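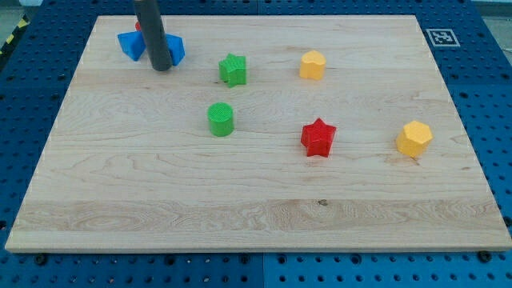 How many examples does it take before a robot can pick up a thing it was asked for?

More than you budgeted, and the number depends less on the robot than on how varied the examples are. We recorded 574 at Ranar and the first 200 or so of anything tend to teach the model where you like to put your blocks.

Pause here. Let people write down 574, then tell them not to.

OK. My name is Muammer Çetinkaya, I run data collection at Ranar, and my job title has the word "science" in it. Most of the day I move toys across a board and then put them back.

The task, for anyone who came in late: stars, a heart, a cylinder, blocks with flat sides. Red, green, blue, yellow. The instruction is a sentence like "push the green star next to the yellow heart." Someone drives the arm, we record it, someone else writes the sentence. Then we do it again until lunch.

(If asked why toys: they're cheap and we can print more. Don't get into the printer.)

Resets. I want to spend real time on this because the papers give it one line. After each episode you have to scatter the blocks. People are terrible at scattering. Ask a person to be random and you get a nice even spread with polite gaps. Our first batch had almost no blocks touching each other, so the model had never met a crowd. The first time two stars got their points hooked together it pushed both of them off the board and kept going.

What we do now: a sheet with start positions drawn by a script, and every eighth reset is a pile. Operators hate the piles. Keep the piles.

Occlusion. The rod comes down and hides whatever it's working on, right when you'd most like to see it. At Farneck they throw those frames out. We keep them, on the grounds that the robot will be standing in its own way at test time too. Sönmez — the labeling tool, named by somebody who has since left — used to flag every one as an error. We turned the flag off in March and felt much better about our error rate.

Sentences. We had 12 people writing instructions and 8 of them wrote "move" for everything. Is a nudge a move? Is a drag? One writer called the cylinder "the can" for a whole Wednesday. I left those in. Users will say worse.

Next slide is the failure reel. Let it run, don't talk over it. The one with the heart gets a laugh.

Then the Stostham question, which will come up: can you do all this in simulation? Some of it. Their simulated blocks slide beautifully. Ours catch on each other's ridges, and the model has to learn that somewhere.

Last slide is the cost table. If time is short, skip to the row for operator hours and leave it up during questions. Somebody will ask when we'll be done. The spreadsheet says 2034, but that cell also has a typo in it.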